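Comparing Two Controllers on the Dotunow Gripper
Student Project Report, November

2. Test setup

We wanted to know whether the Oris controller could replace the older Relex unit without changing the gripper. Both were run with the same arm and the same two red fingers with rough black pads. The wrist camera stayed in place between runs.

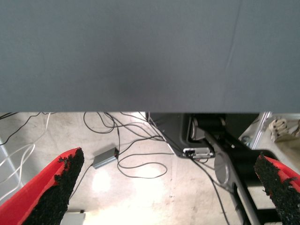 Each controller got 300 grasp attempts on foam blocks, split into sets with a short break between them. A grasp counted if the block stayed in the fingers for 2 seconds after lifting. We logged the commanded opening and the time to close, and restarted the controller after each set.

3. Results

Relex dropped the block 26 times and Oris 14 times. Most of the Relex drops came early in a set - the fingers closed unevenly until the controller had been running for a while. Closing times were close enough that we do not call a winner there.

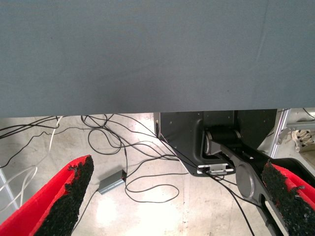
Adugna Robotics Club - Gripper Team

4. Problems and next steps

The Oris software lost its opening limits after every restart, so we had to enter them again by hand. We plan to save them in a startup file and repeat the test with heavier blocks. Pad wear was not measured.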